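Chapter 3
Planning the Flow of Work

Most factories do not fail for want of machines. They lose time between machines, where parts wait, queue, get moved twice and are sometimes mislaid. This chapter deals with that waiting time and with the layout decisions that cause it. You should have read the sections on work measurement first, as the terms cycle time and standard time are used without further definition.
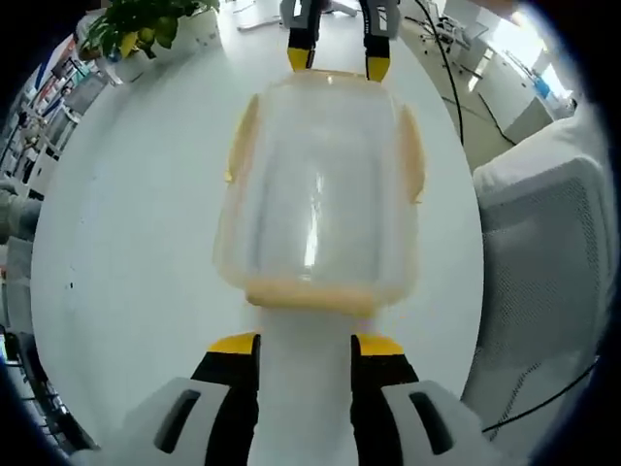

Page 94

3.1 Batch and line

A batch shop groups its equipment by process. At the Kedham works, all presses stood in one bay and all trimming benches in another, and a part travelled 60 metres before it was packed. When the owners, Galero, moved one product family to a line, the route fell to 9 metres. The presses ran at the same speed as before. The gain came entirely from shorter moves and smaller queues.

Lines have costs of their own. If one station stops, the stations after it soon stop too, and changing over to another product takes the whole line out of use.
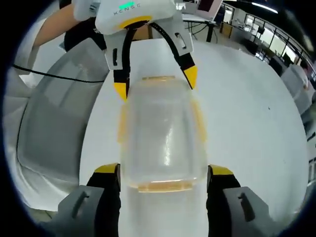 Station design begins with the part and the way it must be held. Size, stiffness and surface finish all limit the choice of fixture, as do any fittings that project from the body. A clear plastic food container with a latch tab along each long side needs contact points that leave the latches free to move. Langlois calls this the holding plan, and the term is used in the rest of the book. The Drindex case in section 3.4 sets out a full holding plan for a moulded part.

Before going on, sketch the route of one product you know and mark each point where it waits.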